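Glenys Holroyd
Thread: the table rules we use at Tumstead for arm work. They're short, and new people get them on their first morning.

1/ Before you power the arm, clear its reach. Cups and bottles can stay if they're part of the task. Your coffee can't.

2/ Keep cables out of the travel path. If one loops over the tabletop, move the arm through its full range at low speed and watch the loop the whole way.

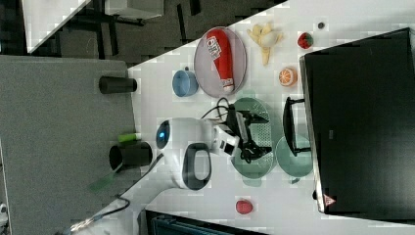

3/ Stickers stay on. If you find a warning triangle peeling, replace it before the next run.

4/ Check the wrist view too. Glare on shiny plastic can hide an edge, so look at the rim and the holes before you close the fingers - then close slowly.
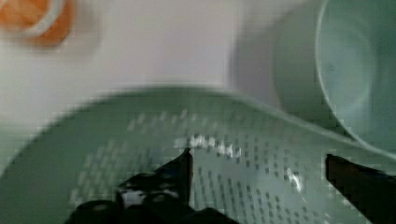

Wrist view, gripper open over the colander.

5/ Log every stop, even the dull ones. We went past 1,000 entries in June and 66 of them were cable snags. Rule 2 got rewritten after that.

6/ The Promalham crew wants a speed cap added. Still arguing - send me your numbers if you run one.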